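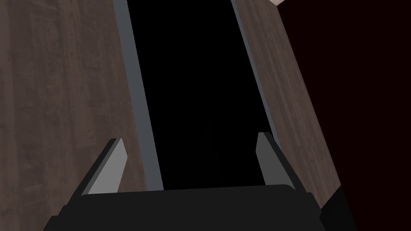 Wrist view, simulated cell. Gripper open at the gap between two wood-grain panels.

Brisholm Robotics Center
Gallery: Setup and Upkeep of the Two-Arm Simulation Cell
April 2025

The two-arm cell at the Brisholm Robotics Center is maintained entirely in simulation. It runs on the Nunix platform and is used by the Naidu Laboratory and by visiting project teams to rehearse household tasks. Although the cell has no bearings to grease or cables to replace, it is subject to the same schedule of inspection as the Center's physical equipment. The views in this gallery accompany the revised setup procedure, which replaces the version issued last June.

Setup begins with the grippers. Each is opened to its full width with nothing held, and the reported finger position is compared with the value stored in the cell's configuration file. A difference of more than 2 millimeters is entered in the log, and the gripper model is reloaded. The check is then repeated with the wrist view active. Both fingers must remain visible in that view for the whole of the opening and closing motion.

Narrow openings receive separate attention. The collision surfaces of adjoining panels are compared with their displayed surfaces, as a mismatch can stop an arm short of an opening that appears clear. Operators are asked to inspect panel edges first. Dark interiors are left at the default lighting unless a project has requested otherwise in writing.

The second stage concerns both arms together. With the grippers raised, the arms are held for 30 seconds while joint readings are recorded. Drift on either side is corrected before any objects are handled. Object positions are restored from the Liltico scene library at the start of each session, and the full calibration is repeated after every 12 sessions or following any change to the platform version.

Torso view: both grippers raised, with a side table and assorted small items beyond. The strong tilt of the room is present in the view as recorded.

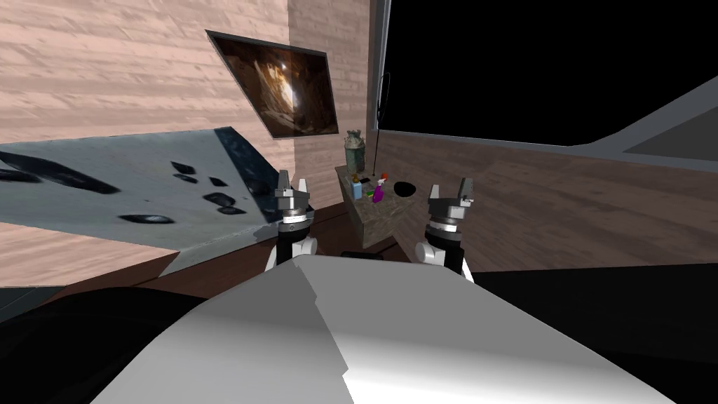
A comment received from a user of the cell asks that the joint readings be recorded a second time at the end of each session, on the grounds that drift on one arm had gone unnoticed until the next morning's check. The writer adds that the extra step took 15 minutes at first and considerably less once the log template had been filled in beforehand.

The request has been forwarded to the Naidu Laboratory for consideration in the next revision. Until then, closing readings are optional and may be entered on the second page of the session log.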